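검색어를 입력하세요 검색 전체 메뉴

Gokerov 소형 정밀 바이스 'Moltamine' 사용 후기

2019년 1월 11일
글쓴이 Gaëtan Perrin

저는 작은 가공 공방 Devurness에서 밀링을 담당하고 있습니다. 우리 공방은 주로 알루미늄과 황동으로 작은 부품을 만들고, 가끔 스테인리스 주문도 받습니다. 한국어는 제 모국어가 아니기 때문에 표현이 조금 어색한 곳이 있을 수 있습니다. 공구 용어는 되도록 한국 작업자들이 쓰는 말로 적으려고 했습니다.

이 바이스를 사기 전에는 오래된 중고 바이스를 썼습니다. 고정 조는 아직 괜찮았지만 이동 조가 문제였습니다. 손잡이를 세게 돌리면 이동 조가 위로 들리고, 그러면 공작물도 평행대에서 조금 떠 버립니다. 고무 망치로 두드려서 다시 앉히는 방법이 있지만, 같은 부품을 여러 개 만들 때는 매번 결과가 달랐습니다. 동료 Defne Canpolat은 두께 공차가 있는 부품은 이 바이스에 물리지 않겠다고 했고, 저도 그 말이 맞다고 생각했습니다.

그래서 Temba라는 공구 판매점에서 Moltamine을 주문했습니다. 가격은 167유로였고 배송비는 따로 냈습니다. 비슷한 크기의 바이스 중에서 싼 편은 아니고, 아주 비싼 편도 아닙니다. 상자 안에는 본체, 육각 렌치, 고정용 클램프 2개, 그리고 얇은 설명서가 들어 있었습니다. 설명서의 그림은 좋은데 글자가 너무 작습니다. 본체에는 방청유가 두껍게 발라져 있어서 닦는 데 시간이 꽤 걸렸습니다. 특히 나사 구멍 안쪽에 기름이 많이 남아 있었고, 며칠 뒤에도 조금씩 흘러나왔습니다.
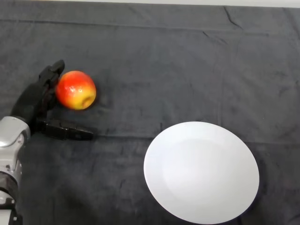
설치할 때 꼭 다이얼 인디케이터로 평행을 맞춰야 합니까?

정밀한 부품을 가공한다면 설치할 때마다 고정 조를 인디케이터로 확인하는 것이 좋습니다. 바닥에 키 홈이 있어서 테이블의 T홈에 키를 맞출 수 있지만, 키와 홈 사이에는 틈이 있으므로 키만으로는 정확한 평행을 보장하지 못합니다. 저는 한쪽 클램프를 가볍게 조이고 다른 쪽을 움직여서 맞춘 다음 양쪽을 번갈아 조입니다. 다 조인 다음에 한 번 더 측정합니다.

정밀도와 조의 들림

제가 제일 먼저 본 것은 이동 조의 들림입니다. Moltamine은 나사가 조를 앞으로만 미는 구조가 아니고, 비스듬하게 아래로 당기는 구조입니다. 공작물을 물린 뒤에 평행대를 손가락으로 밀어 보면 양쪽이 모두 움직이지 않습니다. 예전 바이스에서는 이동 조 쪽의 평행대가 거의 항상 헐거웠습니다. 지금도 조이기 전에 공작물을 손으로 눌러 주기는 하지만, 망치는 별로 쓰지 않습니다.

고정 조의 직각도 좋았습니다. 우리 공방의 인디케이터로는 바늘이 움직이는 것을 겨우 볼 수 있는 정도였습니다. 다만 우리 공방에는 항온실이 없고 측정기도 최고급이 아닙니다. 그래서 여기에 미크론 단위의 숫자를 적는 것은 옳지 않다고 생각합니다. 제조사의 검사 성적서는 들어 있지 않았습니다. 이 가격이면 간단한 성적서 한 장은 넣어 줄 수 있지 않을까 합니다.

조이는 힘

렌치가 짧아서 처음에는 힘이 부족할 것 같았습니다. 그런데 지름 6mm 엔드밀로 알루미늄을 깎을 때 공작물이 밀린 적은 없습니다. 지름 16mm 엔드밀로 옆면을 황삭할 때도 물림 깊이만 충분하면 괜찮았습니다. 스테인리스는 절입을 줄여서 작업했습니다. 큰 기계에서 무겁게 깎는 분이라면 처음부터 한 단계 큰 모델을 보시는 것이 좋겠습니다.

얇은 벽이 있는 부품은 반대로 힘이 너무 세게 들어갑니다. 손으로 느끼는 힘보다 실제로 누르는 힘이 큰 것 같습니다. 저는 황동 링 하나를 조금 찌그러뜨린 다음부터 이런 부품에는 토크 렌치를 사용합니다. 설명서에 권장 토크가 있기는 하지만 최댓값만 있고, 얇은 부품에 대한 말은 없습니다.

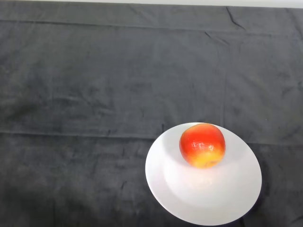
사진 제공 = Perrine Fleury

조 교체와 소프트 조

조는 앞쪽에서 볼트를 풀어 교체합니다. 볼트 머리가 깊이 들어가 있어서 칩이 자주 쌓입니다. 렌치를 넣기 전에 칩을 완전히 빼지 않으면 육각 구멍이 상할 수 있습니다. 저는 가는 송곳과 진공 청소기를 씁니다. 압축 공기로 불면 칩이 슬라이드 안쪽으로 들어가서 더 귀찮아집니다.

알루미늄 소프트 조는 Gokerov에서 따로 팝니다. 우리는 한 벌만 사고 나머지는 직접 만들었습니다. 볼트 간격이 도면에 나와 있어서 만들기는 어렵지 않았습니다. 다만 도면에는 카운터보어의 깊이가 빠져 있습니다. Temba에 메일로 물어보니 담당자 Ludivine Baudry 씨가 다음 날 정확한 치수를 보내 주었습니다. 답장은 짧고 분명해서 좋았습니다. 이런 내용은 원래 도면에 있어야 합니다.

원형 부품을 자주 물린다면 V홈이 있는 조도 필요할 것입니다. 기본 조에는 V홈이 없습니다. 저는 따로 V블록을 받쳐서 쓰고 있는데, 바이스가 작으니까 자리가 조금 좁습니다.

청소와 관리

본체 아래쪽에 칩이 빠지는 홈이 있습니다. 생각은 좋은데 홈이 좁아서 긴 알루미늄 칩은 잘 걸립니다. 황동처럼 짧은 칩은 문제없이 빠집니다. 절삭유를 쓰는 날에는 일이 끝난 뒤 이동 조를 완전히 열고 슬라이드를 닦아 줍니다. 한번은 바빠서 그냥 두었더니 다음 날 아침에 움직임이 뻑뻑했습니다. 분해해서 닦고 기름을 얇게 바르니 원래대로 돌아왔습니다.

표면은 도금이 아니라서 습한 작업장에서는 녹을 조심해야 합니다. 우리 바이스도 옆면에 작은 갈색 점이 하나 생겼습니다. 기능에는 영향이 없습니다.

다른 사용자의 의견

Defne는 저보다 점수를 조금 낮게 주었습니다. 조가 열리는 폭이 좁다는 것이 이유입니다. 큰 판재를 물리려면 이동 조의 위치를 바꿔야 하는데, 핀을 뽑고 다음 구멍에 넣는 동작이 장갑을 벗어야만 편합니다. 우리에게 가끔 일을 맡기는 설계자 Sowmya Marar 씨는 부품 두께가 예전보다 고르게 나온다고 했습니다. 그분은 바이스를 바꾼 것을 모르고 한 말입니다.

마음에 든 점
이동 조가 거의 들리지 않습니다.
고정 조의 직각이 좋습니다.
소프트 조를 직접 만들기 쉽습니다.
판매점의 답변이 빠릅니다.

아쉬운 점
검사 성적서가 없습니다.
칩 배출 홈이 좁습니다.
위치 변경용 핀이 불편합니다.
도면에 빠진 치수가 있습니다.

소형 밀링기에서 작은 부품을 반복해서 만드는 분에게는 권하고 싶습니다. 취미로 가끔 쓰는 분에게는 가격이 부담될 수 있고, 그 돈으로 좋은 평행대와 인디케이터를 먼저 사는 것도 좋은 선택입니다. 우리 공방은 2월에 같은 모델을 하나 더 주문할 계획입니다. 두 개를 나란히 놓고 긴 공작물을 물려 보고 싶은데, 두 바이스의 높이가 얼마나 같은지는 받은 다음에 측정해서 이 글 밑에 추가하겠습니다.

문의하기 | © Devurness | 맨 위로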